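Notes on Our Revised Lockout Procedure

The maintenance department at our Canby plant has completed its review of the lockout and tagout procedure, and I have been asked by several colleagues at other sites to set out what was changed. The views below are my own, although the procedure itself has been adopted by Hadum in full.

The former procedure was written for a smaller building. It assumed that each machine had one source of power and that one person would isolate it. Many of our machines now have 2 sources, usually electrical and compressed air, and a repair may continue through a change of shift. The review identified 136 isolation points, of which seven carried no permanent label. All seven have been labeled.

Three changes deserve mention. Each employee who works on a machine must now apply a personal lock, including those who expect to be present for only a few minutes. Stored air pressure must be released and the gauge read before any guard is opened. At shift change, the incoming technician applies a lock before the outgoing technician removes one.

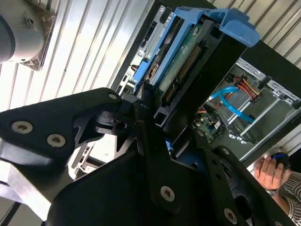

Gripper plates and screws, close up.

The third change drew the most comment. Bok-nam Yoo, who supervises the evening shift, observed that the handover at 3 p.m. already leaves little time for discussion, and asked that the two shifts overlap on days when major repairs are open. Management agreed to the overlap for a trial period ending in October.

Contractors are subject to the same rules. Firms working on site must attend a briefing and sign the lock register at the front office - a copy of an earlier briefing record from another site is not accepted. Contractors may bring their own locks, provided that each key is held only by the person named on the tag.

Form 831 has been withdrawn and should not be used for new work. The replacement form is kept with the lock boards, and completed copies are to be returned to the maintenance office by the end of the shift.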